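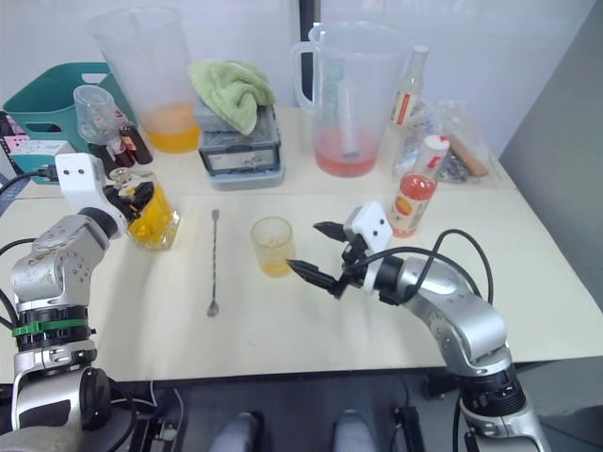 3 min read

Ticket: Right gripper closes early on the drink routine
Project: Lendeo (student mocktail project, Premstead robotics club)
Opened by: Valeriano Figueroa
Status: Open, waiting on a second pair of eyes
Date opened: 28/04/2025

Hi all, and thank you in advance to whoever picks this up! I know everybody is busy with the end of the semester, so I've tried to write down everything we did, including the parts that went nowhere. Sorry if it rambles a bit.

What's going wrong: the left arm is behaving beautifully. It goes to the bottle, closes, lifts, pours, and puts the bottle back down where it found it. The right arm is the trouble. When it goes in for the glass it starts closing before the fingers are all the way around, so the tips bump the side and the glass gets pushed toward the middle of the table. We ran the routine 16 times and it bumped on 7 of them. It never knocked the glass over (phew), but the next pour then goes to the old spot, and you can guess how the table looked after that.

What we tried first: Quintana thought it might be the glass itself, with clear sides being hard for the cameras, so we swapped the short one for a taller tumbler and put a colored drink in it. A little better, maybe? I wouldn't swear to it. We also wiped down the table, moved the spoon farther from the glass, and restarted everything twice, the last one mostly for luck.
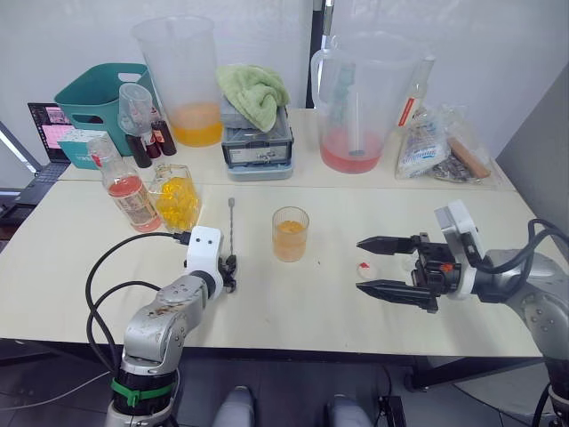
After the restart I went through the settings file line by line with a cup of tea, and I did find something odd. The close delay on the left side is 100 and on the right side it's 2. I can't find a note from anyone saying why, and the change isn't in our April log either. My best guess is that somebody was testing the fingers with nothing between them and wanted them to snap shut quickly, which is a perfectly sensible thing to do, and then it stayed that way.

I set the right side to match the left and ran it slowly with my hand near the stop button. The glass pickup was clean every time. Wonderful! But now the same arm hesitates at the red bottle, sitting there with its fingers open for so long that the routine gives up and goes home.
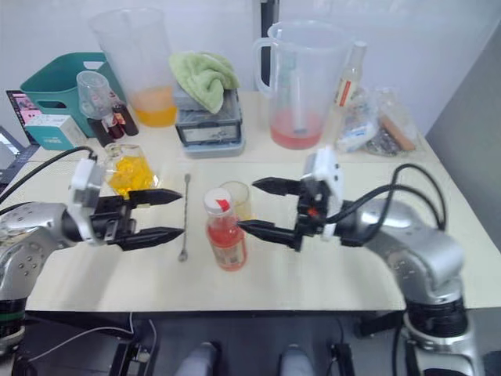 So I don't think one number is going to suit both the glass and the bottle, and I'd love some advice before I start guessing. Things I'd like to ask:

Can the delay be set per object, or only per arm? The Clivthorpe team had something like this in their cup stacking code last year, and I seem to remember they kept it per object, but I may be mixing them up with another group.

Is the timeout safe to make longer? I left it alone because I wasn't sure what else depends on it.

Would somebody please check the cable on the right wrist while they're at it? It looks fine to me, but I'm not the one who routed it and I'd feel better.

For now I've saved my version under a new name and left the original file exactly as it was, so please feel free to try either one. If you do run it, use plain water until this is sorted out, and keep a towel handy. I'll be in the lab most afternoons and am very happy to sit down and go through it together.

Thanks so much,
Valeriano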